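From: Pentti Rantala
To: Gorkville Local History list
Date: March 15, 2018
Subject: Re: Reading room tables and the Kesel ledgers

Inmaculada Barrios wrote:
> Does anyone know if the Kesel mill ledgers can be photographed
> now, or is it still pencil and paper only? I need the volume
> that starts in 1853. Also, can you plug in a laptop at the
> tables? Mine lasts an hour at best.

Inmaculada,

Yes to both. The rule on photographs changed in September. You sign a form at the desk and can shoot as many pages as you like, no flash. The form covers the whole visit, so you don't need a new one for each volume.

For power, a round strip like this one does fine on a table, and a square charger fits on it if you pick the right socket.

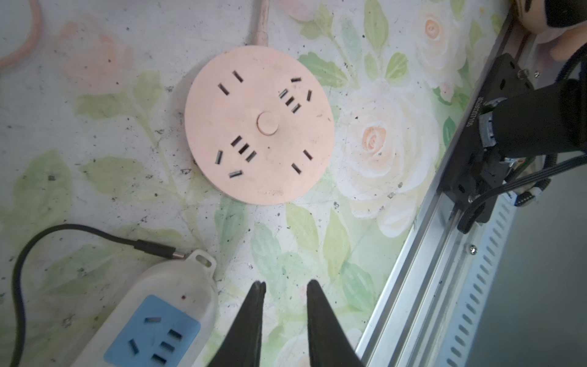
The 1853 volume is in poor shape at the front. The first 10 leaves have come away from the binding and are kept in a separate folder, so ask for the folder as well or you will miss the wage entries for the weavers. Gebremedhin Alemneh made a transcript of those leaves and posted it to this list. It is good, but he reads one surname as Wasilewska where I read Wasilewski. Check it yourself if that family matters to you.

Order the day before. They bring up 3 volumes at a time, and the last call is at 4.

What to bring:

1. Photo ID and your reader number.

2. Pencils. Pens are still not allowed.

3. Your charger, and a strip if you have a camera to charge too.

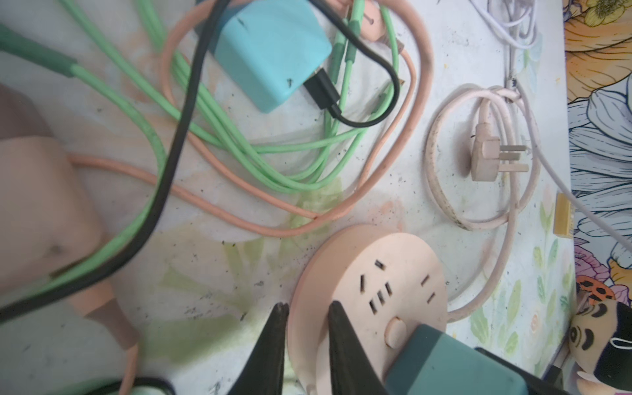 4. The old shelf marks. The catalog has the new ones, but the staff still find the Kesel books faster by the old.

The Stellberg letters are a different matter. Those are on film only, and Teodor Söderlund would know which reels are readable.

Pentti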